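Blog > Odds and Ends > Play kitchen

Play kitchen stuff, the big sort-out

20 April 2019

OK quick one tonight, I have a bag half packed by the door and no dinner made. But I promised a follow-up on the play kitchen things and I keep putting it off.

So. Everything came out of the bins and onto the white table. Not sorted, just out. I always start this way, otherwise I end up moving one bin of mystery food into another bin and calling it done. Colander, bowl, the little mug, spatula, ketchup, fruit rolling wherever it wanted.

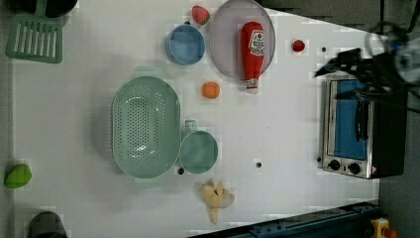 Ketchup on its plate, strawberry and tomato still at large.

The green colander stays, no question. Best thing in the whole set. It gets used as a colander, a hat, a boat, a bed for a bear. The mint cup goes with it, close enough in color that they look like they came together (they didn't, the cup was from a Siria set years back and the colander was a yard sale find last June).

Ketchup bottle stays too. I tried to retire it once and heard about it for a week.

Fruit is harder. There's the small orange one and I still could not tell you if it's an orange or an apricot. We call it the orange. The strawberry is everyone's favorite and the tomato always ends up under the couch. Keeping all three, they're tiny, who cares.

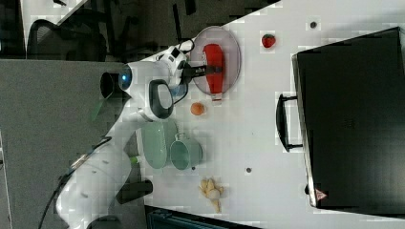
The yellow stuff though. I thought bananas, then I thought ginger, then pasta?? Whatever it is it goes in the soup. Soup takes everything at our house.

Pots and pans I already thinned out in the winter. Had way too many, and most of them the same pan. The spatula with the slots made the cut, the other two I gave away with a stack of cups.

For storage I ended up with the Adomaitis bins, the shallow ones. Twelve dollars each and I wish I'd bought them sooner. Deep bins are where play food goes to die. Shallow ones you can see teh bottom, and kids can put things back themselves, sort of. One for food, one for dishes, one for things to cook with. No labels. I did labels last time, they were peeled off by lunch. 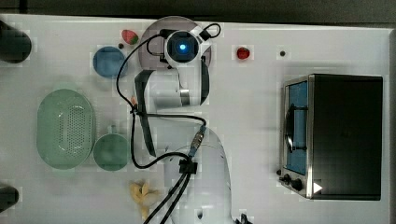 Plates are my weak spot. I like the see-through pinkish one way too much to let it go, and the blue bowl is the only one deep enough for stirring. So they both stay and I got rid of some boring ones instead - fine, two boring ones.

Washing: warm water, dish soap, old toothbrush for the holes in the colander. Towel overnight. Dont put the hollow fruit under water, it gets inside and you'll be shaking it out for days.

Still to do: the tea set, the felt pizza, and a big sack of wooden vegetables from Birkemness I haven't even opened. Next time. Gotta go find something for dinner, real food this time.

298 shares
12 comments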